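Spice racks, home kitchens and a robot that finally puts the bottle back

I spent part of my holiday break reading a robotics write-up, which my family found very funny, and I'm glad I did because it's the first one in ages that made me want to call someone over to the screen. It comes from a small lab called Skuron, and it's about teaching robot arms to tidy up by learning from people doing it in their own kitchens.

The job they picked is a round spice rack, the kind that spins. Take a bottle out, turn the rack, find a gap, put the bottle back in. You and I do that while talking on the phone. For a robot it's a mess, since the thing it's reaching for moves whenever it bumps something, and the bottles are packed in so close that there's hardly room for a fingertip, never mind a gripper.

So the team, which calls the project Cavidard, recorded people doing it. They collected 160 short sessions in home kitchens, all filmed from head height so the robot could learn from roughly the view a person has. I love that they stayed out of the lab for this part! Real counters have bread bags and colanders and shopping bags on them, and the learning software has to cope with all of it.

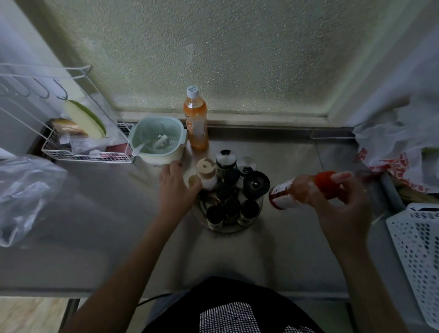 Hot sauce in one hand, the other hand on the rack: a session from the Cavidard kitchen recordings.

The bit that got me is what they did with the left hand. Most earlier attempts I've read about only paid attention to the hand holding the object, and treated the other one as noise. Cosimo Rizzi, who leads the project, told me over a pretty crackly call that he'd done the same thing for a year. "We threw that hand away," he said. "Then we watched the recordings at half speed and saw it was doing most of the thinking."

What he means is that people steady the rack, or nudge it a little, or rest a finger on a neighboring jar before the other hand comes in. The new method (they named it Mancuso, which is Italian for left-handed, and yes, he's proud of that one) learns the two hands as a pair. It first guesses what the helping hand is up to - holding, turning or getting ready to move something - and only then plans the grab. If the guess changes halfway through, the plan changes too.

Now for the numbers, and there aren't many. They ran 52 trials on a two-armed robot with a rack it had never been trained on. With the older one-hand method it got the bottle back in its place 25 times. With Mancuso it only missed 2. I asked whether those were easy bottles and he laughed and said the tall ones with narrow necks were in there, and he'd be happy never to see another one.

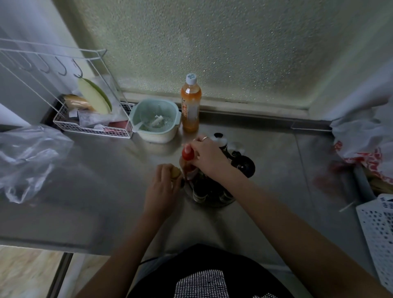

By our robotics blogger | Jan 7, 2026 | Research news

I should say what it can't do yet, because the write-up is upfront about it. The robot is slow. Putting one bottle away takes it longer than it takes me to make toast. It also has trouble when the helping hand is carrying something of its own, because then the software has to work out whether that hand is still helping or has wandered off to do another job. People switch between the two all the time without noticing. I tried to catch myself doing it at my own counter last night and gave up after the cumin.

Clear packaging is another sore spot. A crumpled see-through bag near the edge of a counter can look like nothing at all to the depth sensor, and then the arm plans a path right through it. Rizzi says they've been working on that since December and he wouldn't give me a date for a fix, only a long sigh.

Next up they want to try the same idea on drawers and on a fridge door, where one hand has to keep something open while the other goes in. A company called Sundurance is lending them a second robot for it, so they can run tests in two rooms at once. The recordings themselves should be released in the spring, once the people who took part have had a chance to look through their own sessions and say no to anything they don't want out there.

I've asked to see the drawer tests when they start, and Rizzi said I can come as long as I don't touch the rack.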